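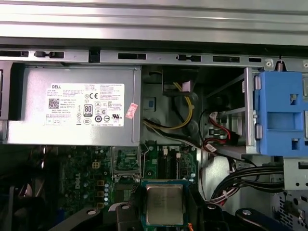

Figure 2. Inside a desktop computer: a Dell power supply, with its label and 80 PLUS badge.

Print this article | E-mail this article

4. What people kept, and what they told me about it

I went into the diaries expecting to read about money. That was my whole plan, really: people hang on to old things to save cash, I count up the cash, I go home. The 1,237 entries I ended up with do talk about money, but mostly in passing, and usually at the end, the way you might mention the weather before hanging up the phone.

A quick reminder of where these came from (the long version is in Section 3). I asked 90 small offices in Bulloscombe and Vevbridge to write something down whenever they decided to fix, replace, or just put up with a piece of equipment. I said "equipment" and left it there, so I got desktop computers, but I also got staplers, a kettle, window blinds, and one very long running account of a filing cabinet drawer.

4.1 Putting up with it

I hadn't given this its own category in my first draft, and I'm so glad Ashwin Bangera talked me into it when he read the coding sheet! Putting up with it is the biggest group by far. A dentist's front desk wrote that their printer "likes to be asked twice." A tax preparer had a chair that leaned left, and she had moved her monitor over to match. These are decisions, even though the people making them would never call them that, and they almost never show up in the surveys I grew up on (including Osman's, which only asks about repair and purchase).

What struck me on a second reading was how much know-how goes into it. Somebody has to remember which key sticks. Somebody has to tell the new hire. In Vevbridge, where the offices tend to share buildings, this kind of knowledge traveled down the hallway, and I found the same trick for quieting a radiator in diaries from two businesses that had nothing else in common.

4.2 Opening it up

Computers got opened less than I would have guessed. Fans and hard drives were the usual reasons, with power supplies some way behind. Figure 2 shows the sort of label people were copying from when they wrote down part details, and you can see why their notes are so uneven: there's a lot of small print on these things, and the diaries pick out different bits of it. One person wrote only the brand. Another filled half a page with every mark on the label and then added, "no idea what any of this means."

I don't read that as carelessness. When I called a few of the writers back in July, they all said they'd been planning to ask someone, and a friend or a brother-in-law was a much more common answer than a shop.

4.3 Letting go

Then there's the stuff that finally went. I had a hard time coding these entries, because the date something stopped being used and the date it left the building could be very far apart. The Bananon adding machine (my favorite object in the whole study, I'll admit it) was retired early on and was still on a shelf when the diaries closed. I coded it as kept. Ashwin thinks I should have coded it as gone, and we've left the disagreement in the notes to Table 3 so readers can rerun the totals his way if they prefer.

2 comments | Share

Related items
Why the spare room fills up: storage in Bulloscombe homes
Sharing a hallway: small businesses and borrowed tools
Notes on keeping a diary study going
Who gets asked? Friends, family, and repair advice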